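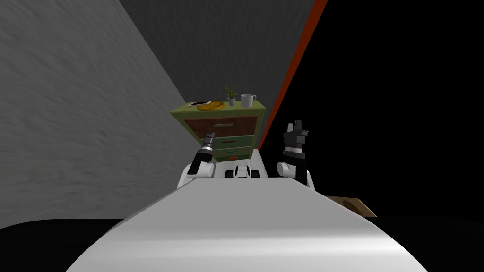

Are 661 simulated drawer demos worth anything, or am I fooling myself?

Posted in Learning from Demonstration by grommet_hal

I have been recording teleoperated demos in Fastilov of the Tronton two-arm model pulling open drawers on the green cabinet, the one with the wood-grain top drawer and the phone, plate, plant and mug on top. I now have 661 episodes. The success checker passes 499 of them.

Everybody in the tutorials says to throw away the failures, train on the rest, and watch it work. I did, using the default Stadarine recipe. In the sim the policy opens the top drawer most of the time. Ask for the bottom drawer with the orange-red handle and it goes for the top one anyway, or hovers in front of the cabinet until the episode times out.

The stock answer I keep getting is "collect more data." I'm not convinced. Collecting is slow, my wrists hurt, and I can't see why another few hundred of the same thing would fix it. I also don't trust the checker much. It passes an episode if the drawer joint ends up past a threshold, and I have seen it pass runs where I bumped the drawer open with a forearm.

So is it the amount of data, what's in it, or the checker? And does the stuff on top of the cabinet matter, or is it only there to look nice? My scene has the same four items in the same places in every episode.

Edited to add: the instruction text is "open the drawer" in all the early episodes. I only started naming the drawer later on. I know.

moss_and_torque
Marked as accepted

Your edit is most of the problem. If the early episodes say "open the drawer" and you nearly always opened the top one because it's easiest to reach, the policy learned that the word "drawer" means the top drawer. Adding more of the same would make it surer of that.

Before recording anything else, I would do some boring work.

Watch the episodes that passed. All 499, at four times speed, over a couple of evenings. I did the same with a set of mine and kept 409 from a pile the checker had been perfectly happy with. The rest were shoves, drawers that drifted open after a bad contact, and a few where the hand went through the handle. A joint threshold tells you the drawer moved. It says nothing about how.

While you watch, write down which drawer it was and which arm you used, then fix the instruction text to match. Relabeling is cheap compared to recording. The two hands on your model aren't the same shape, either. If you switched between them depending on your mood, the policy is looking at two different jobs under one sentence.

Then look at how the drawers are spread. I'd bet the bottom one has hardly any episodes. Record for that one and leave the top one alone.

About the things on top – they matter more than you'd like. If the mug always sits near the right end and the plant is always near the middle, the policy can find the cabinet by looking at the mug and never learn what a handle looks like. Try a test run with the top cleared off. If success drops, you have your answer. Shuffle the items at reset from then on, and leave some out some of the time.

I'd keep the failures, by the way. Put them in a separate folder. You will want them if you ever train something to judge success better than that threshold does.

One caution: none of it tells you whether the policy will do anything on a real cabinet. The Bañuelos write-up everybody links to showed sim results only, last I looked, and I'd read it with that in mind.

plinth5

Just turn on domain randomization. Random textures and random lights and it generalizes. Worked for me with 5 demos on a block pushing task.

grommet_hal

Pushing a block and picking the right handle out of a stack of four seem like different animals to me, and random textures would wreck the only thing that says which handle is orange-red. But I'll try the lights.

I cleared the cabinet top as suggested and ran the same policy. It did noticeably worse, even on the top drawer, so the mug theory is looking better than I wanted it to. Still going through the passed episodes. The forearm thing happens a lot more than I remembered – I'm a sloppier driver than I thought.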